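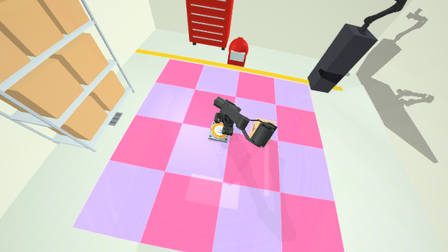 **Cenda Residents' Association — Minutes of the Ordinary Meeting, November**

Chair: Zoi Bakalis
Minutes: Michalis Theodorakopoulos
Meeting opened at 7.05 pm. Apologies were received from the Vasilakis Court representative.

**1. Previous minutes**
Agreed, with one correction: under item 4, "Cadar Lane" should read "Cadar Road".

**2. Allotment waiting list**
The list stands at 111 names. Members discussed halving full plots as they fall vacant. Ms Bakalis noted that the tenancy rules allow this only with the outgoing tenant's water charge settled. It was resolved to halve the next four vacant plots and review in spring.

**3. Parking on Cadar Road**
Of 342 households sent the survey, 227 replied and 194 favoured a permit scheme. One member asked that visitors to the surgery be exempt — the Chair agreed to raise this with the council.
Action: ZB

**4. Hall floor**
The Flerico quotation covers sanding and sealing of the main hall only. Members felt the side room should be priced at the same time. Deferred until a revised quotation is received.
Action: MT
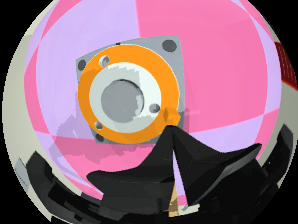

*Grey plate with orange and white rings, on pink and lavender squares.*

**5. Winter bins**
Collections move to the earlier round. A notice will go in both stairwells at Vasilakis Court.
Action: MT

**6. Any other business**
The gate on the lower path is again sticking. The key for the noticeboard remains missing and a replacement lock was approved.

Meeting closed at 8.40 pm.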